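# Hookup wire

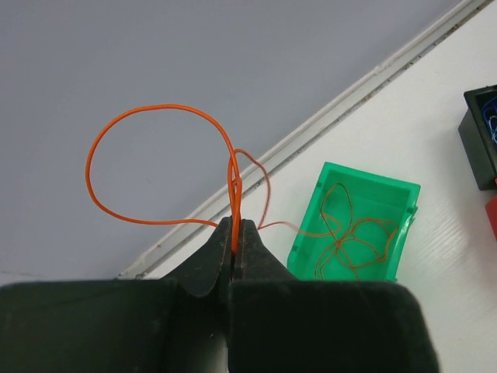
*A loop of orange insulated wire, twisted together where its ends meet.*

**Hookup wire** is insulated wire of small diameter, used to join one part of an electrical project to another part that is always slightly farther away than planned. It is sold on spools, in boxed color assortments, and in short lengths tied up by somebody's uncle. Hobbyists, repair shops, and school labs use a great deal of it and throw away a surprising share.

The name covers both solid and stranded types. It is sometimes used loosely for bell wire, jumper wire, and anything else thin found in the same drawer.

## Construction

A hookup wire has a metal conductor inside a plastic or rubber sleeve. The conductor is usually copper, often coated with tin to make soldering easier and to slow corrosion. The sleeve is most often PVC, which is cheap, comes in any color, and shrinks away from a hot soldering iron as if insulted. Silicone insulation tolerates heat much better and is very flexible, though it nicks easily.

**Solid wire** has a single conductor. It holds whatever shape it is given, including shapes given to it by accident, and it pushes neatly into a breadboard. Bent back and forth in the same spot, it breaks, generally inside the insulation where the break can't be seen.

**Stranded wire** is made of many fine conductors bundled together. It survives movement and is preferred for anything with a hinge, a handle, or a curious child. Its cut ends fray, and one stray strand is enough to short two terminals.

## Size and color

In North America, wire thickness is given by gauge, a system in which a larger number means a thinner wire. Newcomers tend to learn this at the checkout. Common hookup sizes run from 22 to 30 gauge, with 22 favored for breadboards and 30 for fine repairs and for people with excellent eyesight.

Low-voltage hobby wiring has color habits but no universal law. Red is widely used for positive and black for ground. The remaining colors, orange among them, are assigned by the builder according to a scheme that is perfectly clear until the following weekend. Household and automotive wiring follow their own codes, and the color of a loose piece of wire is no guide to where it has been or what it should be connected to.

## Coiling and storage

Wire that has been wound on a spool keeps some of the curve after it is cut, a tendency called *coil set*. Left alone, a cut length will spring into a lopsided loop and, given company, into a tangle. Solid wire can be straightened by drawing it between two fingers or, for short pieces, by rolling it under a flat board.

Short lengths are commonly kept as a loop with the ends twisted around each other. The method needs no tie and takes a few seconds. It also puts a kink in both ends, so the first inch or so is usually trimmed off when the wire is wanted again. Frugal users consider this a scandal and switch to paper-covered twist ties, which then have to be stored somewhere too.

Imelda Quiambao's *The Small Parts Drawer*, a workshop handbook popular with repair clubs, recommends sorting offcuts by length and ignoring color. Her rule is that anything shorter than a hand goes in the scrap jar. The book gives a full chapter to the scrap jar — its size, its lid, and the moral character of those who let it overflow.

## Untangling

The usual advice is to loosen a tangle outward from the middle and leave the free ends for last. Pulling on an end tightens the knot and may stretch the insulation. Thin wires twisted together can be turned apart in the direction opposite the twist, once that direction has been established, generally on the second try. With short pieces, cutting the knot out costs a few inches and saves an evening.

## Stripping

Insulation is removed with a wire stripper set to the correct gauge. A setting that is too small cuts into the conductor and leaves a weak point. A setting that is too large scrapes along the sleeve and accomplishes nothing. Teeth are the traditional alternative and are discouraged by dentists.

## Reuse and disposal

Offcuts can be reused if the insulation is intact and the conductor has not been nicked. Many scrap dealers take insulated copper at a lower price than bare copper, which has inspired generations of people to strip it by hand for very little money. Burning off the insulation releases toxic fumes and is illegal in many places.

## See also

- Bell wire
- Breadboard
- Magnet wire
- Twist tie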